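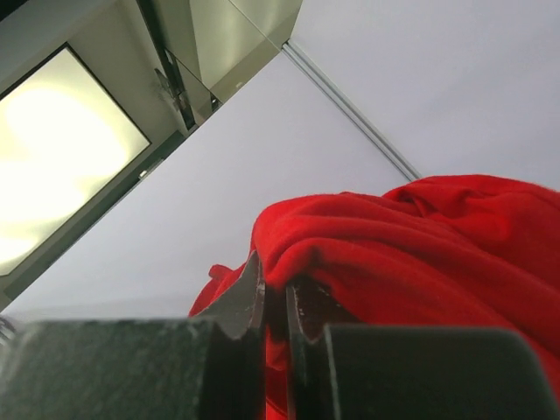 Vemudeo 织物夹指(一对装)

适用:双臂桌面工作台,平行开合夹爪
颜色:黑色
价格:1,575 元/对,含税,不含运费
供应商:Gorosa

产品说明

Vemudeo 织物夹指是给叠衣、铺布、分拣衣物这类任务用的替换夹指,装在平行开合夹爪上,左右镜像,成对出售。夹指前端收窄成尖,内侧为梯形平面夹持面,四周有一圈略高的边。尖端用来挑起布边,夹持面用来咬住布料后提拉。

夹指只解决末端接触的问题,不包含夹爪本体、手臂和腕部相机。已有夹爪的用户请先核对下文的安装要求,再下单。

我们在双臂工作台上把这款夹指和另外两款放在一起试过,参加比较的共 3 款:原厂平口夹指、Walalmont 软垫夹指、Vemudeo 织物夹指。三款用同一台工作台、同一套控制程序,布料也相同,包括薄 T 恤和表面起绒的厚布。试用由 Joon-young So 和 Azadeh Shahbazi 完成,Kasun Begum 整理记录。下面写的是使用中的差别,没有做成评分表。

与原厂平口夹指比较

平口夹指端面宽,夹硬物没有问题,夹桌面上的单层布比较吃力。端面下压时布料被推平,合拢后经常夹空,需要在程序里先做一个向内推的动作,让布拱起来再夹。Vemudeo 的尖端可以从布边下方进去,推布的行程短一些。

平口夹指的好处是对位要求低。目标点偏一点,宽端面仍能碰到布。换成尖端以后,抓取点的误差会更明显,原来勉强能用的手眼标定可能需要重做。更换夹指后请不要直接沿用旧的工具中心点。

与软垫夹指比较

Walalmont 软垫夹指在提拉阶段表现最好,布料不容易从中间滑走,夹持力可以设低。问题在松开的时候:起绒面料会粘在软垫上,夹爪张开后布角仍跟着一侧夹指走,叠好的边又被带歪。针对这一点,我们在释放动作后面加了一小段横移,有改善,节拍也随之变长。

Vemudeo 的夹持面没有软垫那么涩,松布干脆。提拉较重的厚布时要把夹持力调高一档,否则单边提拉时布会慢慢下滑。如果任务以薄料为主,默认设置可以直接用。
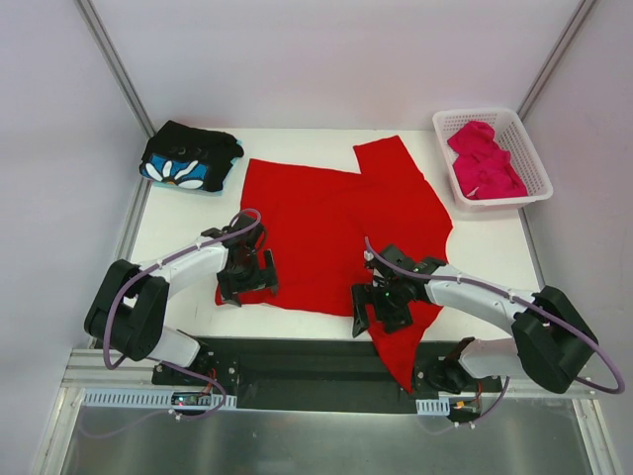 双臂同时作业时,还要考虑两侧夹指的配合。尖端朝下进入布面时,左右夹指的最低高度应分别标定,不要把一侧的数值抄到另一侧。我们的做法是先让左臂压到桌面上方的安全高度,慢速下探,触到桌面后回退,记录高度,右臂再重复一遍。桌面如有垫布,应在铺好垫布之后标定。

两只夹爪靠近时,夹指外侧比尖端先相互干涉。用双手捏住同一条短边的动作,请在程序里为外侧留出余量。袖口、领口这类窄位置,建议一只手固定,另一只手操作。

衣物从筐里取出再铺开,属于另一种情况。堆叠的布没有明显的边,尖端的优势不大,三款夹指都能夹起来,但都有可能一次带出不止一层。这个问题主要靠识别和抓取策略处理,换夹指的帮助有限。

腕部相机视野

腕部相机朝向夹指时,两侧夹指会占去画面下部的一块。Vemudeo 尖端收窄,张开时夹指之间能看到的布面比平口夹指多,抓取前判断褶皱走向比较方便。合拢以后中间只剩一条窄缝,这时如需确认是否夹住,应结合夹爪开度反馈一起判断。

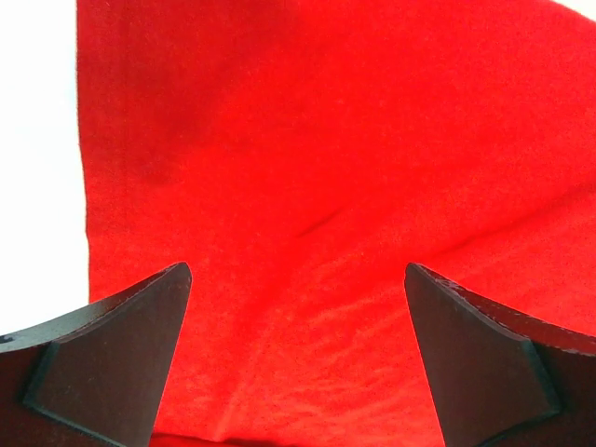

夹指是黑色的,遇到红、粉一类饱和度高的布,分割轮廓比较稳定。深色布的情况要差一些,黑布靠近夹指时,两者的边界在图像里容易连成一片。Azadeh Shahbazi 的建议是不要单靠颜色阈值,可以按夹爪开度预先生成一张夹指遮罩,把这部分像素直接去掉。遮罩需要用户自己采集,我们不随产品提供。

白色桌面容易过曝,近距离对着桌面时尤其常见。请固定曝光,不要开自动曝光。手臂抬高、相机转向上方时,顶灯可能进入画面,自动曝光会把布料压得很暗,等手臂放低后又要过一会儿才能恢复。固定曝光后,最亮处会丢失一些细节,对找布边影响不大。白平衡也应锁定,大面积红布充满画面时,自动白平衡会有明显漂移。

如果现有相机支架是按平口夹指调的,换装后请检查尖端是否还在画面里。尖端出画时,应先调相机角度,再做手眼标定,顺序不要反过来。

磨损和更换

长期使用后,尖端和弧形上缘会出现浅色划痕、小麻点,外观上比较显眼,通常不影响夹持。需要更换的是下面几种情况:

尖端出现毛刺,用手指轻摸能感觉到挂手;
夹持面边缘缺口,夹布后留下压痕或勾丝;
左右尖端合拢后高低不齐,重新紧固后仍不能对正。

针织和起绒面料对毛刺很敏感,建议每次换班前用一块旧布在尖端来回拉一下,有勾丝就停用。毛刺不要用锉刀修,修过的尖端两侧很难再对齐。

单只夹指可以单独购买,739 元/只,下单时注明左或右。左右件不通用。旧件磨损较大时,只换一只会造成两侧尖端不齐,建议成对更换。
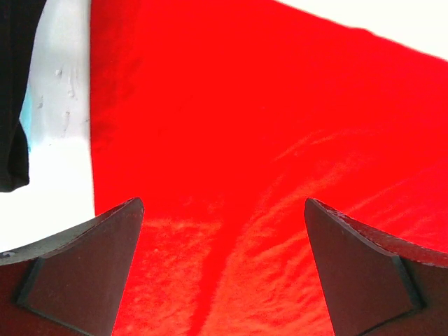
安装要求

安装前把手臂移到便于操作的位置,断开夹爪电源,待指示灯熄灭后再动手。

拆下原夹指,擦净安装面。残留的螺纹胶要清掉。
先装左侧,螺钉拧到刚好带住,不要拧紧。
装右侧,同样先不拧紧。
手动合拢夹爪,让两侧夹持面贴合,再交替拧紧左右螺钉。
通电,以低速开合一次,观察尖端是否对齐。
在控制器里更新夹指质量和工具中心点,重新设定夹爪零位。

使用 Bognár 转接板的用户,转接板会使夹指整体前移,工具中心点应按实物测量值填写,不能用图纸上夹指单件的尺寸代替。

线缆沿手臂外侧走线时,腕部要留出松弛量。换装完成后,让腕关节在两个极限位置之间慢速走一遍,确认线缆没有绷紧,也没有落到夹指的开合范围内。

控制参数

随货附一份参数说明,给出薄料和厚料两组起始值,包括夹持力、合拢速度、下探速度。这两组值是从我们自己的工作台上取的,换一套手臂或控制器以后只能当作起点。调整时请一次只改一项。合拢速度对薄料影响最大,速度高时布还没有进入夹持面就被尖端推走。

遥操作采集数据的用户,如果之前的数据是用平口夹指采的,不建议与新夹指的数据直接混在一起训练。夹指外形在腕部画面中的差别很大,接近角度也不一样。Roscoe Begay 那一组试过混用,后来还是按夹指型号分开存放。

不适用的情况

不要用于夹持玻璃、薄壁容器或其他容易被尖端刮伤的物品。不要用于湿态布料的长时间作业,我们没有做过这方面的测试。丝绸和网眼面料请先用废料试夹。夹指没有力传感功能,需要感知接触力的任务应另配传感器。

包装内容

左夹指、右夹指各一只,安装螺钉一套,内六角扳手一把,参数说明一份。不含转接板。

订购和售后

质保期为签收后 90 天,范围包括尺寸不符和非使用原因造成的开裂。正常磨损、碰撞变形、自行修磨不在质保之内。未安装的产品可以退货,已经上过螺钉的按二手件处理,不能退。

订购时请提供夹爪型号、是否使用转接板、腕部相机的安装位置。型号不确定的,可以发一张夹爪安装面的正面照片,由 Kamonchanok Sombatkul 核对后回复。批量订购和选型问题也由她负责,来信请在标题里写明“织物夹指”。

本页价格更新于 2023年2月14日。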